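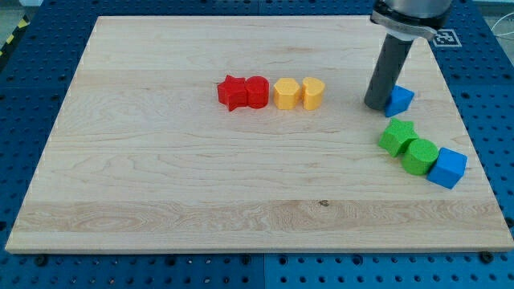 Foam-like blocks, board and sorting layout — February

Cleared the blue perforated table this morning and put the pale board back on it. Working on bare perforations was a nuisance. The small shapes catch on the holes and never sit quite flat, and the star is the worst for it. On the board they stand up fine.

Row for now is by colour, red on the left and yellow on the right: star, cylinder, then a small gap, then the faceted one and the heart. Members of a pair touch. The gap is the only thing separating the colours, so keep it visible but don't let it grow. I tried a wider one first and it read as two separate jobs on the bench.

The faceted block is down as "hex" on the Groro packing slip and "oct" on our own list. Count the sides and fix whichever is wrong before the next order goes to Fedholm. Until then, write "yellow prism" in the log so we're all talking about the same piece.

Heart goes with the point toward the near edge of the board. I had it the other way round last week and kept knocking the point with my sleeve.

Board notes. Grain runs crossways as you stand at the near side, and I've been using the bands as a rough guide for keeping the row straight. Good enough for setting out by eye. There's a small dark knot in one of the lighter bands, toward the near side. Handy as a reference, so please don't sand it out or turn the board end for end. If it does get turned, say so in here.

Wipe down with a barely damp cloth only. The Zomberg cleaner left a tacky patch on the old board and the foam picked it up straight away.

Storage: blocks go back in tub 572, reds at the bottom. The Gökçe tub has a better lid but it's too shallow for the cylinder standing up, and laid down it gets a flat spot.

Still to do:
Order 2 spare hearts, same yellow if they have it.
Check the board for cupping with the straight edge.
Try the same row sorted by shape and see whether it's any quicker to reset.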